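3.2 Offcuts and drilled pieces

Most of the material that reached the Kuvent workshop in the period studied was particleboard. It came from wardrobes, shelving and kitchen carcasses taken apart at the Wenia depot, and it arrived in lengths that were too short to go back into furniture of the same size. We logged 500 pieces. Of these, 138 had at least one drilled hole, and these are the pieces treated in this section.

A hole in solid timber can be plugged and sanded. In particleboard the wall of the hole is made of chips, and the edge tends to crumble when a dowel is pulled out. Workshop members judged a hole by looking into it and running a fingernail around the rim. A slightly ragged rim was accepted. A rim that had lifted the surface around it was not, and the piece went to the bin for short cuts.
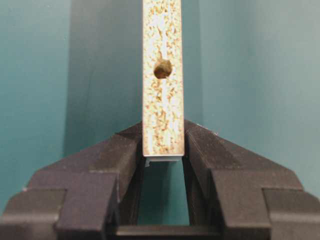
Members did not all agree on how far a hole should count against a piece. Those who built drawer dividers and small shelves at home were willing to leave holes showing on the underside or at the back. Those who made pieces for the Atine shop, where items were sold, wanted clean faces and usually cut the drilled ends away. Cutting shortened the piece again, and 106 of the drilled pieces had already been cut once before we recorded them.

Coloured or pale faces raised a separate question. A board with a finished side and bare chip on another was sorted by its finished side, even when the holes were in the bare one. Figure 4 shows a block of this kind, with a pale side face, speckled chipboard on top and a small dark hole near each end. Blue tape wraps the corner of the side face at the right end. Under the sorting rules used at Kuvent, two holes set near the ends put a block in the middle grade, as the length between them could still be used whole.

Figure 4. Drilled particleboard block on a teal-green tabletop.
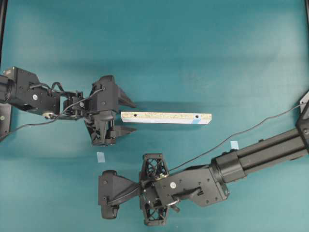
Begović objects to the middle grade altogether, arguing that a block is either long enough between its holes for a known job or it is not, and that a third bin only delays the decision until February, when the shelves are full. Our records give partial support to this view. Middle-grade blocks stayed on the shelf longer than the other two grades, and several were regraded without any change to the block itself.

We kept the three grades in the analysis that follows, as they were the ones members used when they spoke about the wood.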